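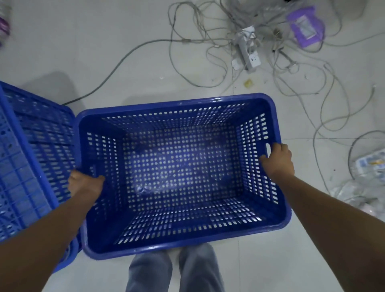
Sour candy flavors change a great deal while a bottle of e-liquid sits on the shelf, and this turned out to be the most rewarding part of the whole study. Makers call the resting period steeping, and their advice on it varies wildly. Fevano tells buyers to vape its sour cherry blend right away, while Irkard asks for a long wait in a dark cupboard. We bought 100 bottles from the two makers, all mixed in May, and split them evenly between a warm room and a cool one. Air had to reach every bottle from below as well as from the sides, so solid trays were ruled out and we used plastic baskets with slots through both the walls and the floor, like the blue one in Figure 4. Each basket was carried level, with both hands, to keep the bottles from tipping before tasting.

The tasting panel had 40 adults, all of them regular vapers before they joined. They scored each sample for sourness, sweetness and what we labeled "roundness," a word that came from the panel itself and proved wonderfully useful. Scores ran from 0 to 6. Samples were served in plain refillable pods, with water and unsalted crackers between them.

Sourness dropped first, and it dropped faster in the warm room. Sweetness barely moved in either one. The real surprise was the Fevano cherry: after 4 weeks in the warm room several tasters described it as almond or marzipan, and they did so without hearing each other's answers! Vojtěch Vaněk, who ran the pilot sessions at the Halás lab, had noted the same shift in his own records and kindly shared them with us.

Color was a poor guide to any of this. Some of the darkest bottles scored close to fresh ones, so we left color out of the model used in the next section. The Tikura scale, built for fruit syrups, fit our sourness scores very well once we dropped its lowest step.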